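Hose Coupling Handling Records, Prultberg Site
Data card, second release

Summary
This release contains 2,810 records of two-arm handling of corrugated hose assemblies at the Prultberg site of Caltholm. It was prepared jointly by the site's assembly department and the Alhassan automation group. Each record includes wrist camera stills, joint positions and an outcome label entered by an assembler.

Purpose
The records support work on automating the joining and checking of hose sections. They also document how the work of the bench staff changes as the cells enter service. Use in evaluating individual employees is not permitted.

Effect on staff
Before the cells were introduced, assemblers joined about 200 couplings per shift by hand. Staff now prepare parts, review rejected joints and handle any variant the cell does not accept. Sixty-one employees have completed the retraining course. Wage grades were left unchanged for the period of the trial. Requests to return to manual stations are handled by Pauline Dawber, assembly department.

Labels
Outcome labels are accepted, rejected and referred. Where two assemblers disagreed, the record is marked referred and both entries are kept. Records from the Plekgate line use an older label set and are stored in a separate folder.

Representative still
Wrist camera, left arm. Both grippers hold the assembly, with the white coupling between the two gray sleeves.

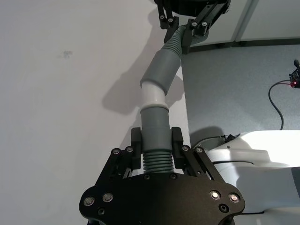
Known limitations
Night shift work is underrepresented. Comments written by assemblers have been shortened, and names have been removed.

Contact
Jonatan Strand, data steward, Caltholm. Corrections received before March will be included in the next release.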